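How to Write a Small Grant Application Without Fooling Yourself
By Wouter Willems

Most advice on small grants assumes you should apply. I'd start by doubting it. Fullholm, the drop-in center I help run, has put in 16 applications since I joined, and at least half should have stayed in the drawer.

Step 1. Read the rules before you read the amount
Funders put the number in large type and the conditions in a file you have to download. Open the file first. Look for match funding, which means you pay a share, and for reimbursement, which means you pay all of it and wait. If your checking account can't carry the wait, stop there.

Step 2. Write down what you would do anyway
Take one page and list what your group will do next year with no new money. Then mark what the grant would change. If nothing on the page gets a mark, you are about to invent a project. We did that once, with a scheme called Jindov. It ran for one winter and I still couldn't tell you what it was for.

Step 3. Cost it with real prices
Call the supplier. Ask what the room costs in June, when everyone wants it. "Miscellaneous, $200" tells a reader that you got tired. Donated goods belong in the budget too, at what you would pay for them used - a carton of toys and odds and ends isn't worth what people think it is.

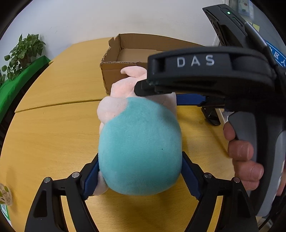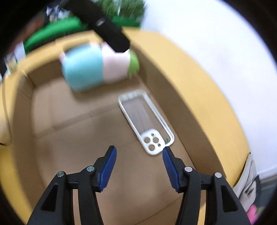 A plush toy in the first, a clear phone case in the second.

Step 4. Answer the question they asked
Copy each question into a blank document and put your answer under it. Give it to a person who has never set foot in your building. If they can't tell you who gets helped and how often, rewrite it. Words like "empower" and "holistic" can go. I have yet to see one earn a dollar.

Step 5. Promise less than you want to
There will be a report. If you say 200 people, you will be asked about 200 people, and sign-in sheets are a miserable thing to rebuild from memory. Pick two things you already count and offer those.

Step 6. Be wary of paid help
Some grant writers are worth the fee. Ask what share of their applications won, and for groups of what size. We tried Skason, an online template service, and got 10 pages that could have described a bowling league. Never agree to pay a percentage of the award. Many funders won't allow it.

Step 7. Send it early and keep a copy
Upload portals fail on the last afternoon. Submit 2 days ahead, save the confirmation, and save the exact version you sent. When the MacPherson fund called us with a question, we had three drafts on file and no idea which one they were reading.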